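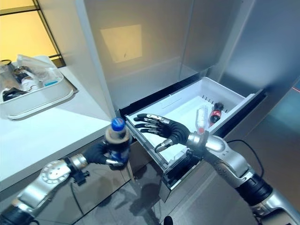

Bottles in the Pull-Out: How I Finally Got Mine to Behave

I put off doing the bottle drawer for ages. You know the one, the deep pull-out under the counter where everything tall ends up, and every time you open it something falls over and rolls to the back. Mine had gotten so bad I was buying things I already owned (two dish soaps, two bottles of vinegar, and I don't even like that vinegar).

So one evening in July I just did it. Start to finish it took me less time than the laundry.

Open it all the way

Pull the drawer out as far as it goes before you touch anything. If you only open it halfway you'll do the front and ignore the back, ask me how I know! Bottles go up on the counter, standing, caps on.

Check every cap

Give each one a good twist as you pick it up. A blue screw cap on a plastic bottle looks closed even when it's a half turn off, and that's where my sticky patch came from. If there's gunk on the threads, run the cap under hot water and wipe the neck with a damp rag before you close it up again.

Hold it by the body

Don't lift a full bottle by its cap. I did that with a big Celtton refill and ended up on the floor with a roll of paper towels. Get your whole hand around it, lower it in straight, and keep your other hand free to nudge the neighbors over.

Line the bottom

I use the ribbed Plolar mat, cut a little short so it doesn't ride up when the drawer slides shut. Plain shelf liner works too. Wash it in the sink when it gets grubby and let it dry flat.

Food on one side, cleaners somewhere else

I used to mix them. Please don't. My cooking bottles stay in the drawer and the cleaning stuff moved to a Tostent bin on a high shelf in the hall closet. I got down to 7 bottles in the drawer, and I can see every one of them.

Labels out, or caps marked

If your drawer is deep you'll be looking down at the tops, so a label on the side is no help at all. I put a dot of colored tape on each cap: yellow for oil, green for vinegar, and plain for everything else. My Mughal sauce gets its own corner, it's the one we grab every night.

Wipe the rails

Crumbs love the rails. Dry brush first, then a barely damp cloth. I skip the spray oil, it only collects more dust.

Next up is the spice shelf, and I'm a little scared of what's behind the paprika.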